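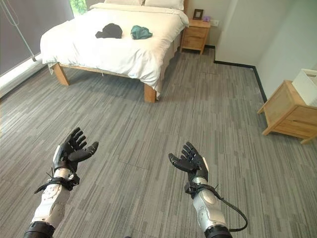 Cletlow Wound Care Project: progress report, second period

To: Marcelino Mendonça, Grants Office, Medeiros Fund
From: Zuleica Tavares, project coordinator

The project started its second period in April, with the same aim as before: to help community nurses and family doctors in the Cletlow district agree on when a leg ulcer needs an antibiotic and when a dressing and compression are enough. You asked for a shorter report this time, so I give only what has changed.

Clinics. We now have 14 clinics taking part. Two of them joined in June, after their practice managers had visited the Lara Street clinic and seen how the record sheet is used there. One clinic has asked to pause until it finds a new nurse. I have kept it in the total, as it has not left the project.

Record sheets. We received 296 completed sheets by the end of September. The quality is better than in the first period, but the box for ankle pressure is still often left blank. Some nurses told me that they do not have the device in the room when they fill in the sheet, and they forget to come back to it. We moved the box to the second page in August. It is too early to say if this helps.

Training. We held 10 evening sessions. The session on taking a swab had the most questions. Many colleagues were taught to swab every ulcer, and they find it hard to change this habit when the patient expects it. Dr. Paletti has written a one-page note for patients in plain language, and the clinics are free to copy it. A translation into Portuguese is ready, but it must still be read by a second person before we send it out.

Home visits. This part is behind the plan. We wanted to begin in July, and the first visits were made only in September. The delay came from the consent form, which the ethics reviewer sent back to us twice with changes to the wording. The final form is now approved and all the visiting nurses have it.

Budget. Spending is within the agreed amount for each line except travel. We have $3,000 left in the printing line, because most clinics prefer to receive the sheet by email. I would like to ask your permission to move this money to travel, so that the home visits can continue through the winter. The letter of request is attached.

Next period. We will finish data entry for the sheets already received, and then compare the prescribing records from before and after the training. I do not want to give early results in this report. The numbers from three clinics are not yet checked, and a small error there could change the picture.

The next meeting of the project group is on a Wednesday in October, at 4 p.m., at Lara Street. You are welcome to join us in person or by telephone.

Zuleica Tavares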